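Wann ist ein Greiferbelag verschlissen?

Ein Plädoyer für eine Regel, die man nachmessen kann

3. November 2025

In fast jeder Betriebsanweisung für Greifwerkzeuge, die ich in den letzten Jahren in der Hand hatte, steht ein Satz wie dieser: Beläge sind bei sichtbarem Verschleiß zu wechseln. Der Satz ist nicht falsch. Er ist nur keine Regel. Er verschiebt die Entscheidung auf den, der gerade am Platz steht, und gibt ihm nichts mit, woran er sich halten könnte.

Ich arbeite seit längerem an Handhabungsplätzen, an denen gegriffen, abgelegt und aufgezeichnet wird, teils mit handgeführten Greifern, teils mit Armen. Die Finger sind meistens mit Stoff oder Schaum bezogen, damit sie nicht rutschen und die Teile nicht verkratzen. Bezogene Finger haben den Nachteil, dass sie langsam schlechter werden. Ein Metallfinger ist gerade oder verbogen. Ein Belag franst, setzt Fusseln an, bekommt Falten, löst sich an einer Ecke. Zwischen neu und unbrauchbar liegen Wochen, und in diesen Wochen wird gearbeitet.

Bei Stellholm haben wir im April unsere Platzordnung neu geschrieben. Sie hat jetzt 29 Punkte, vorher waren es mehr. Beim Kürzen ist aufgefallen, dass der Verschleiß an mehreren Stellen erwähnt wurde und an keiner stand, was damit gemeint ist. Haziq Santoso wollte daraufhin jede Schicht mit neuen Belägen beginnen lassen. Marlina Menon hielt das für Verschwendung und wollte gar keine Vorgabe, weil die Leute am Platz selbst am besten wüssten, wann es Zeit ist. Beide Standpunkte kenne ich auch aus anderen Häusern. Ich halte beide für bequem.

Der tägliche Wechsel ist bequem für die, die prüfen müssen. Man hakt ein Datum ab und muss kein Urteil fällen. Er löst aber das Problem nicht, dass ein Belag auch am ersten Tag einreißen kann, wenn er an einer Tischkante hängen bleibt. Dann läuft er bis zum Abend weiter, schließlich ist er ja frisch. Außerdem hat ein neuer Belag andere Reibwerte als ein eingelaufener. Wer Greifversuche vergleichen will, tut sich keinen Gefallen, wenn er ständig auf den Zustand »neu« zurückspringt.

Der Verzicht auf eine Vorgabe ist bequem für die, die schreiben müssten. Erfahrene Leute erkennen einen schlechten Belag, das bestreite ich nicht. Sie gewöhnen sich aber auch an ihn. Wer einen Finger jeden Tag sieht, sieht die Kante nicht fransen. Mir ist es selbst so gegangen, bis jemand vom Nachbarplatz gefragt hat, wie lange ich damit noch greifen will.

Staub und Flusen auf dem Bezug, ausgefranste Vorderkante am einen Finger, eine kleine Lasche oder ein Riss an der Spitze des anderen: Das ist ein ganz gewöhnlicher Zustand, und über genau solche Finger müsste eine Platzordnung etwas sagen können.
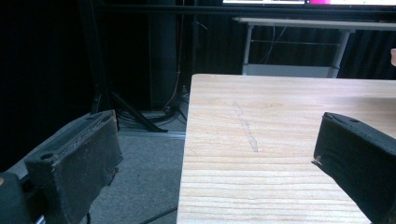 Albane Guillot hat dem Entwurf in diesem Punkt widersprochen. Fransen an der Vorderkante seien ein Schönheitsfehler, schrieb sie, solange die Greiffläche selbst geschlossen bleibe. Wer jeden losen Faden zum Mangel erkläre, bekomme eine Regel, die am dritten Tag niemand mehr befolge. Sie schlug vor, allein die Kontaktfläche zu beurteilen und alles andere freizustellen.

Im ersten Teil hat sie recht, und der Entwurf ist an dieser Stelle geändert worden. Im zweiten bin ich anderer Meinung. Die Spitze gehört für mich immer dazu, auch wenn man mit der Fläche greift. Beim Ablegen kommt die Spitze als Erstes an den Tisch, und eine lose Lasche kann sich unter ein flaches Teil schieben oder an einer Kante hängen. Bei einer Franse am Rand passiert das selten.

Was ich mir wünsche, ist eine Grenze, die auch jemand anwenden kann, der den Platz zum ersten Mal sieht. Unsere lautet jetzt so: Ein Riss oder eine lose Stelle an Spitze oder Greiffläche darf höchstens 2 mm lang sein. Gemessen wird mit dem Lineal, das am Platz hängt. Darüber wird gewechselt, und zwar an beiden Fingern, damit sie gleich greifen. Flusen und Staub werden vor Beginn mit der Kleberolle abgenommen und gelten nicht als Verschleiß. Fransen außerhalb von Spitze und Greiffläche werden zurückgeschnitten.

Man kann über die Zahl streiten. Bei Mergate soll man großzügiger sein, bei anderen Teilen mag das richtig sein. Mir ist eine etwas zu strenge oder etwas zu lockere Zahl lieber als gar keine. Eine falsche Zahl fällt irgendwann auf und wird korrigiert. Ein Wort wie »sichtbar« fällt nie auf.

Zur Grenze kommt eine Obergrenze für die Nutzung. Nach 2.000 Greifvorgängen kommt der Belag herunter, auch wenn er gut aussieht. Schaum setzt sich, und das erkennt man von außen schlecht. Farah Liem hat eine Zeit lang mitgeschrieben, wann die Beläge an ihrem Platz tatsächlich gewechselt wurden. Der früheste Wechsel kam nach 353 Greifvorgängen, wegen eines Risses. Eine reine Zählregel hätte diesen Finger noch sehr lange laufen lassen. Eine reine Sichtregel wiederum lässt den zusammengedrückten Schaum laufen. Man braucht beides, und beides passt in drei Zeilen.

Der dritte Teil ist der unbeliebteste: das Aufschreiben. Wechsel und Grund kommen ins Platzbuch, mit Kürzel. Der Einwand dagegen lautet immer gleich, nämlich dass Papier keinen Finger repariert. Stimmt. Aber wenn ein halbes Jahr später jemand fragt, warum eine Versuchsreihe gegen Ende schlechter greift, ist das Platzbuch die einzige Stelle, an der man nachsehen kann. Bei einem Projekt namens Liew haben wir ohne solche Einträge viel Zeit mit der Suche nach einem Softwarefehler verbracht. Gefunden haben wir keinen, und ob es die Beläge waren, lässt sich heute nicht mehr klären.

Die Umgebung des Platzes behandelt unsere Ordnung übrigens nach demselben Muster. Kabel auf dem Boden dürfen dort liegen, wo beim Greifen niemand geht. Im Laufbereich werden sie abgedeckt oder verlegt, und der Laufbereich ist in der Platzskizze eingezeichnet. Früher hieß es dort, Kabel seien »ordentlich« zu führen. Suryani Yusof hat das Wort im Entwurf dreimal unterstrichen und an den Rand geschrieben, sie kenne Leute, die einen Kabelhaufen ordentlich finden, wenn er in der Ecke liegt.

Auch Kratzer auf der Tischplatte stehen drin. Sie werden nicht ausgebessert, solange sie mit dem Fingernagel nicht spürbar sind. Spürbare werden geschliffen, weil flache Teile daran hängen bleiben. Darüber gab es keine Diskussion.

Der Lieferant unserer Beläge, die Firma Grunden, legt inzwischen ein Blatt mit Wechselhinweisen bei. Darin steht, die Beläge seien bei sichtbarem Verschleiß zu ersetzen. Ich habe hingeschrieben und gefragt, ab welcher Risslänge das gilt. Eine Antwort steht noch aus.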